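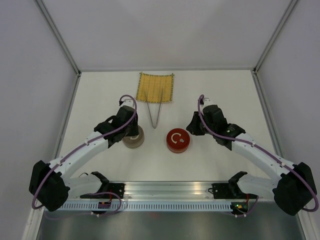 Fig. 1. Yellow cloth, metal tweezers and red container on the white worktop.

Packed Food, Unit 969
Handout 3: Small lidded containers
Tutor: Kittipong Ongart

Bring your notes from the September session on materials. We start with the steel used for food boxes and then move on to filling and closing them.

Steel marked 316L is a low-carbon stainless grade containing molybdenum, which improves its resistance to salt. Look for the grade on the inside floor of the container. It tells you about the metal only and says nothing about the lid or the seal.

Set the open container on a flat surface. Hold a bun by its sides with long metal tongs and bring it over the opening before lowering it. Soft dough marks easily, so use a light grip. 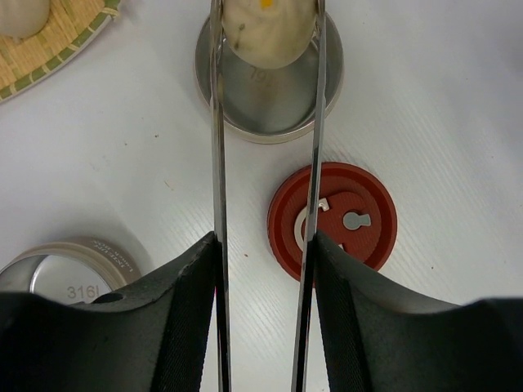
Let go once the bun is supported by the floor of the container. If it stands above the rim, use a deeper container. Do not press it down with the lid.

Keep each lid with its own base, even where two boxes look alike. Colours help when several are open together.
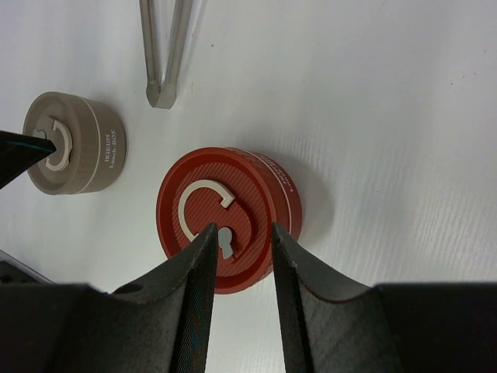

Before closing, wipe the rim and check that the lid sits level all the way round. Write the contents and time of packing on your record sheet.

For next time: read the Petersen notes on seals, section 2.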